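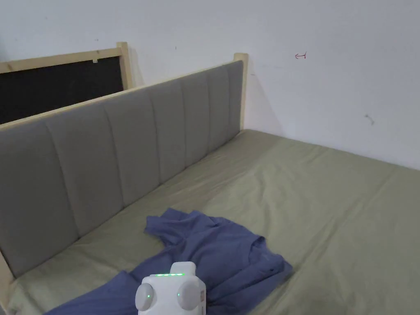
The finger was not broken. The doctor in Lurnuvau pressed it from both sides, asked if I played an instrument, and sent me home with a strip of tape. The paper he gave me said 23 Apr 2018 and "crushed by household tool," and I did not correct him. I had no short word for what the tool was.

At work we called it the Osero. You held it by the handle, you squeezed, and two black jaws closed on the cloth in front of you. When you relaxed your hand, they opened. Everything the jaws did was recorded, and later the machine at Lirkorport would learn from it how to fold a shirt. My part was only to fold the shirt, open it again, make it ugly, and fold it again. I was good at making it ugly.

On that morning I had done 18 folds without any trouble. In the next one the left sleeve went under the body of the shirt, and I relaxed my hand to let it go. The jaws opened. I put my other hand in to pull the sleeve flat, as all of us did, although the instructions forbade it. Then the jaws closed. My right hand was still loose on the handle. I am sure of this, and I was sure of it also when I was asked for the third time.

I did not shout. I said the word "please," in my own language, to a tool. After a moment it opened again by itself, with its green lights on, as if it had listened.
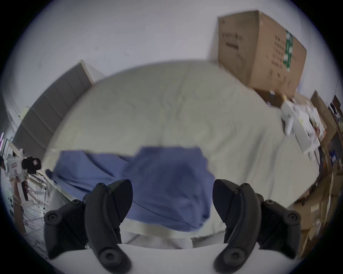

It has done this to me too, said Silvia Mikuš from the next room, and then she came to the door and said it again more quietly. Twice, she thought. One time it only bit the sheet. She had believed that her hand was tired and had squeezed without her knowing.

"Why did you not report it?" I asked.

"What would I write? That my hand lies?"

So we wrote it together, on one form, with both our names. In the box for the error code we put 813, because this number had appeared in the log at the moment when the jaws closed. The manual had a long table of codes, and beside 813 there was one line: trigger value restored. It was not listed as an error. It was in the part called Normal Messages.

Bartoš came after lunch. He was responsible for safety in three buildings and he had the face of a man who is always arriving from one of the other two. He listened to me, looked at my tape, and asked me to show him, with the shirt and without my fingers.

I folded. He stood behind me with the log open on his knee-high little computer table, which he carried everywhere. Fold, open, ruin, fold. Nothing happened. The Osero was as gentle as a nurse. I began to feel the shame that you feel when the toothache stops in the waiting room.
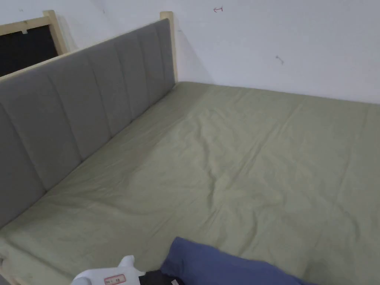 "Again," Bartoš said, and I was grateful to him for that, because he could have gone home.

It was already dark outside when it came. I had put a corner of the shirt down and opened my hand completely, so that the tool was only resting against my palm. The jaws opened, waited, and closed on air – a small, dry sound. Bartoš wrote down the time. He did not say anything to me, but he reached over and took the tool out of my hand, as you take a knife from a child, and switched it off.

He explained it to us later in the kitchen. When the signal from the trigger was lost for an instant, the program did not stop. It took the last value it had saved and used this one until the signal returned. If the last saved value was "closed," then it closed. Somebody had written it so on purpose, to avoid holes in the recordings. A recording with a hole in it was thrown away, and they did not like to throw away recordings.

"And fingers?" Silvia asked.

"Fingers are not in the recording," said Bartoš. He did not mean it as a joke. He looked unhappy when he heard how it sounded.

He took the form with him. On the same evening all the Oseros were locked in a metal cabinet, and for two weeks we were paid to read the manual. I read about the Normal Messages until I could say them by heart.
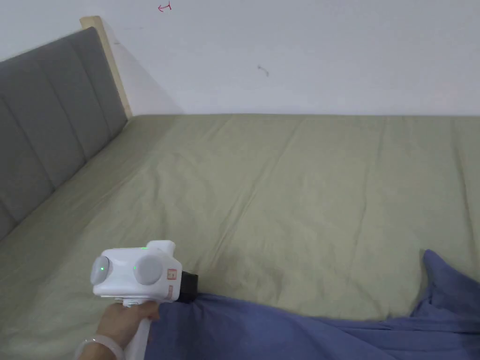 What was changed in the end? The program now opens the jaws when it loses the trigger and keeps them open until you press the handle again, and code 813 has moved to the list of errors.

I stayed until November. I folded shirts with one hand on the tool and the other behind my back, like a waiter. Silvia told me that it made me slow – 144 folds in a shift, when she could do many more. She still put her fingers in. I watched them each time until they came out.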